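Sorting out the play kitchen bits
Last updated: March

I used to tip the whole toy kitchen into one big crate and wonder why my two never played with it. Now I do a proper sort every Tuesday while the tea's on – everything out on the white table first, food in one patch and pots in another (more or less!), so I can see what we've got.

Start with the biggest holey thing you own. Ours is the green colander, and all the small food lives in it between games.
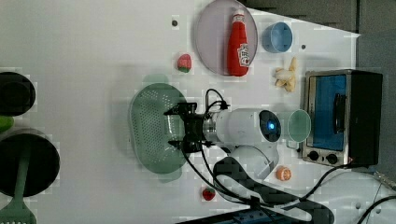
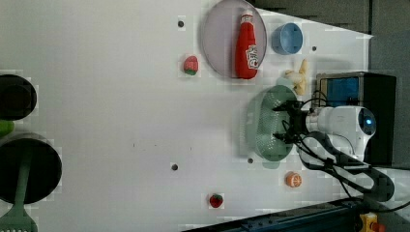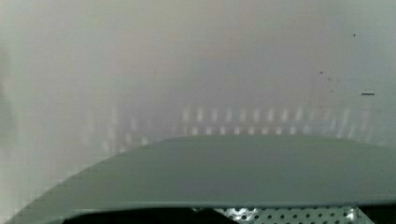 First two: ketchup on its plate, strawberries still to be put away.

Wipe plastic fruit with a drop of washing-up liquid on a damp cloth, then leave it on a tea towel overnight. Bottles with lids get a shake by my ear – if they slosh, they go in the bin. Cups nest inside each other at the back of the shelf, and plates stand up in an old letter rack.

17 comments | Back to top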